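Perguntas sobre o tratamento e a manutenção de tampos de madeira com o óleo Primeck. Respostas revistas em junho por Noel Malabanan, apoio técnico da Davstead.

## Aplicação

**Que lixa devo usar antes da primeira demão?**

Grão 100 para remover o acabamento antigo, sempre no sentido do veio. Aspirar o pó antes de aplicar. Lixas mais finas fecham o poro e reduzem a absorção.

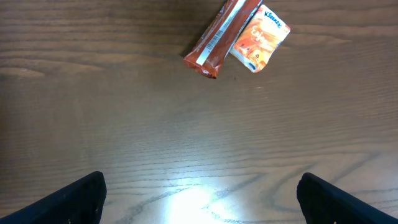
O excesso de óleo retira-se com um pano de algodão passados vinte minutos. O óleo que fica à superfície não cura e deixa zonas pegajosas.

**Quantas demãos são necessárias?**

Duas, com uma noite de intervalo. Em topos e arestas pode aplicar-se uma terceira – o topo absorve mais.

**Qual é o rendimento de uma lata?**

A lata de 900 ml (ref. 2079) chega para um tampo de refeições comum, incluindo a face inferior.
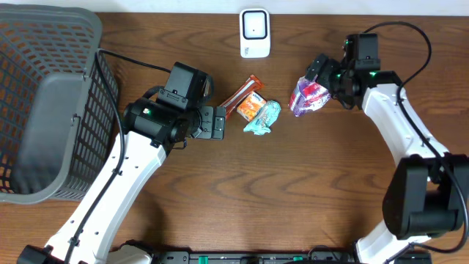

**O óleo Primeck pode ser aplicado sobre verniz?**

O verniz tem de ser removido por completo. Sobre uma película fechada, o óleo não penetra e sai com a primeira limpeza.

## Uso diário

**Como se limpa o tampo?**

Pano húmido bem torcido e sabão neutro. Não usar:

- lixívia ou amoníaco;
- esfregões abrasivos;
- toalhitas com álcool.

**O que fazer com marcas de copos?**

Lixar levemente a zona, no sentido do veio, e reaplicar óleo com pano. A diferença de tom atenua-se em poucos dias.
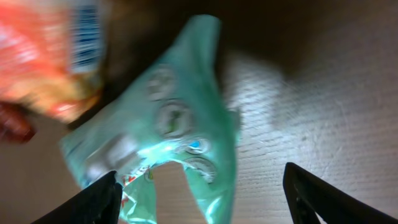
## Segurança e encomendas

**Os panos usados representam risco?**

Sim. Panos embebidos em óleo podem entrar em autocombustão. Devem secar estendidos ao ar livre ou ficar submersos em água num recipiente metálico – nunca amontoados.

**Quando são expedidas as encomendas?**

À sexta-feira, a partir do armazém de Mangubat.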